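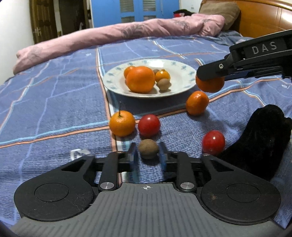

Latin Mass moved to 8 am: can the parish just do that?

Our church in Wiststead had the old rite on the first Sunday of the month at a humane hour. From April it goes to 8 in the morning, in the chapel of ease at Grondcombe, which seats 50 if they are all fond of one another. The newsletter calls this "an enrichment". Does anyone have to ask the bishop, or is the parish priest free to enrich us as he likes?

posted by Ament, 2025-01-08

Pawłowska
Two separate matters. The bishop decides whether the old Missal may be used and where, so a change of building ought to have gone past him. Ask the parish office, politely, whether the permission names Grondcombe. The hour is mostly a local affair and you'll get nowhere complaining about that. Keep the letter to one page and leave out the Council of Trent. I once saw a petition with 86 signatures and eleven paragraphs on altar rails, and I doubt anyone in the chancery got beyond the second.

oldmissal3
It's Rome's fault. It was Rome's fault last time too.

wiststead_organ
Check the bus before you write to anyone. The first 3 on a Sunday gets to Grondcombe at twenty past, so you'd arrive in time for the sermon, and our sermons are a matter of taste. If a few of you say you can't physically get there, that may carry more weight than canon law. Also the chapel heating is on a coin meter.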